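Home | Tickets | Wiki | Parts Bin | Log In

Filed under: Student Projects > Hand & Wrist > Open Issues

Ticket 823: Left wrist view drops, thumb command lags after homing

Status: open, workaround in place
Project: Gralari (two-hand handover, senior capstone)
Controller: Keleo board, student build
Priority: medium

Symptom. After homing, the left wrist stream stalls for one to two seconds and then resumes. During the stall the thumb ignores position commands. When the stream comes back the thumb executes the last queued command at full speed. Fingers are not affected. Right side is not affected.

First seen in May on the old firmware. Closed then as a loose connector. Reopened after it came back during handover practice.

Steps to reproduce:
1. Power on, wait for both hands to report ready.
2. Home both arms.
3. Open the left wrist stream in the Furkum viewer.
4. Send thumb to half travel within five seconds of homing.

Fails on most attempts. Does not fail if step 4 is delayed past 20 seconds.

Checked so far:
- Reseated the wrist connector at both ends. No change.
- Swapped the left and right data cables. Fault stayed on the left side, so the cable is cleared.
- Replaced the thumb position sensor with the spare. No change.
- Logged bus traffic during homing. The left side resends its full calibration table, 192 entries, every time. The right side sends it once per power cycle.

The resend looks like the cause. Thumb commands share a queue with the calibration table and wait behind it. Finger commands have their own queue. 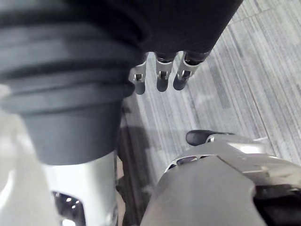 Posted by: Amarasinghe
Team: Gralari, controls
Date: Oct 24, 2021
Replies: 0

Continuing from the bus log. Wrist view is usable for checking clearance between the fingers and the opposite thumb. The ribbed cover takes up the left side of the view and leaves a strip of carpet between the digits to judge the gap by. Anyone tuning the handover pose should keep that strip visible. If the cover hides it, the wrist is rotated too far for the viewer to be any use.

Changed the homing script so the table is only sent when the stored checksum differs. Ran the reproduce steps again with the change loaded. The stall is shorter but still there, roughly 100 ms. Thumb no longer jumps on resume. I have not found what accounts for the remaining delay. Suspects are the viewer buffer and the watchdog reset at the end of homing.

Workaround until this is closed: home first, wait for the second ready message, then open the stream. Do not queue thumb moves before the stream is up. The speed limit on the thumb stays at the reduced value in the config file. Please do not raise it for demos.

Still to do:
- Repeat with the Furkum viewer closed and log to disk only.
- Give the thumb its own queue, same as the fingers. Needs a change on the Keleo side and a rebuild of both images.
- Compare config files left to right, line by line. The left file was copied from an older branch and may still carry the flag that forces the resend.
- Update the wiki page on homing. It still gives the old order.

Logs are in the shared folder under the ticket number. Bus capture is the large one. Use the filtered copy unless you need the finger traffic.

Previous ticket | Next ticket | Back to Open Issues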